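Speaker notes – Hand work and handover at Vorberg
Slot: Monday, after the coffee break, 20 minutes including questions

Slide 1. Starting point
Vorberg launders and folds for Hamann and two smaller clients. Before the change, folding was done by hand at fixed tables, 740 pieces per shift on the towel line. Ullex cells now take the flat towels. Mixed and knitted pieces stay with people.
Give the figures once and move on. They are in the handout.

Slide 2. What the job consists of now
Three tasks have grown: sorting before the cell, clearing stoppages, and recording demonstrations with the hand-held gripper. The third did not exist two years ago. It was first given to whoever was free. Rainer Gerlach changed this in July – recording is now a rostered task with its own pay code.
Say clearly that the operator's hand is on the handle and the cloth is handled through the tool. Knitted cloth bunches, and people used to feeling the fabric lose that feedback. Pause on the picture.
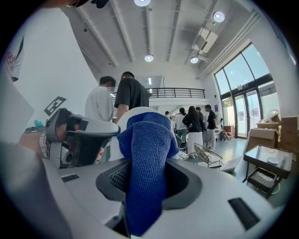
Slide 3. Recordings and what they cost
1,644 recordings kept, 106 rejected. Most rejects were fabric slipping from the pads or a grasp taken too late. Rejects are not logged against a person. The works council asked for this in writing and got it.
Wrist strain: reported by nearly a third of the group in the first month. Sessions shortened, breaks fixed.

Slide 4. Grading and skills
Old grade: folder. New grade: line operator, same entry level, one step higher after training. Birnenance supplied the course. Older staff passed at the same rate but asked for more time on the stoppage screens.
Do not promise headcount figures for next year. If asked, refer to Gerlach.

Slide 5. Open points
Who owns the recordings when someone leaves. Night shift has no trainer. Noise at the sorting end.
Questions.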